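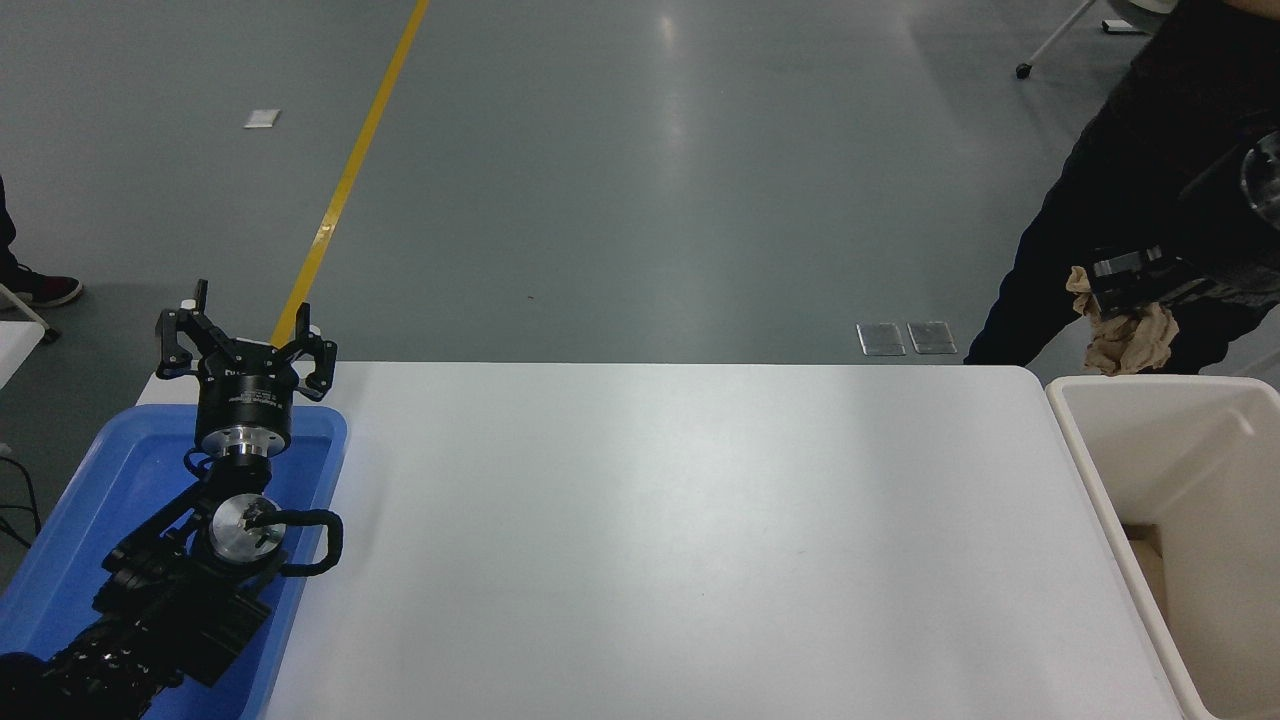
Who owns the thing after you pay for it
Speaker notes, Ovidiu Onu
Slot is 40 minutes with questions. Speak slowly. Drink water after the Coketti part.

Opening
Good afternoon. I am not a lawyer. I repair hearing equipment and small lab instruments, and I read licenses because my customers do not.
Ask the room: who has read a license to the end in the last year? Wait. Do not fill the silence.

1. The license as a lock
The old idea of a sale: I give money, you give the object, we are finished with each other.
The new idea: I give money, you give the object, and you keep a key to it.
The Druvmont scale agreement has 107 clauses. I printed it for the workshop in February. Show the paper, pass it to the first row.
Clause 12 says the owner may not "observe the operation of the software." Read this one aloud. Ask what it means to look at a scale.

2. Parts that must be approved
Story of the Giner pump. The motor was good, the seal was old. I put in a new seal and the pump refused to start, as the controller wanted a pairing code.
The code is free for authorized shops. To be an authorized shop costs 500 euros every year, for each brand.
(If somebody asks: yes, I paid it one time. No, I did not renew.)
Some pairing has a good purpose. A stolen phone is worth less when its parts are locked. Say this clearly, otherwise the people from manufacturers will stop listening.
But for a pump seal I do not see the thief.

3. When the server goes away
Coketti closed its cloud service for the room thermostats. The thermostats still measure temperature. They cannot be set any more from the wall, only from the app, and the app has nothing to talk to.
Grigaitė's question from the mailing list: should the maker publish the protocol on the day it switches off the server?
My answer is yes, and better to deposit it before the first sale. Explain escrow in one sentence: a third party holds the documents and opens them when a condition is met.
Objection: the protocol may include code bought from others. True. Then it should be in the contract with the others.

4. What I would ask for
These are the 4 points on the last slide. Read them, do not explain each one, time will be short.
Right to read error codes without an account.
Pairing tools for sale at the same price to everybody.
An end date for online functions, printed on the box.
Protocol in escrow.

I used to have a fifth point about source code for all firmware. I took it out after the workshop, where we spent the whole hour on it and did not reach the others. I still think it is right.

Questions I expect
"Is this not a security risk?" Secrets inside a device which is sold in every shop do not stay secret for long.
"Who pays for the support?" The one who repairs is responsible for the repair. It is already like this with cars in my town.
"Do you have a legal opinion?" No. Give the contact sheet.

If there are five minutes left, show the pump controller log. If not, skip to thanks and give back the microphone.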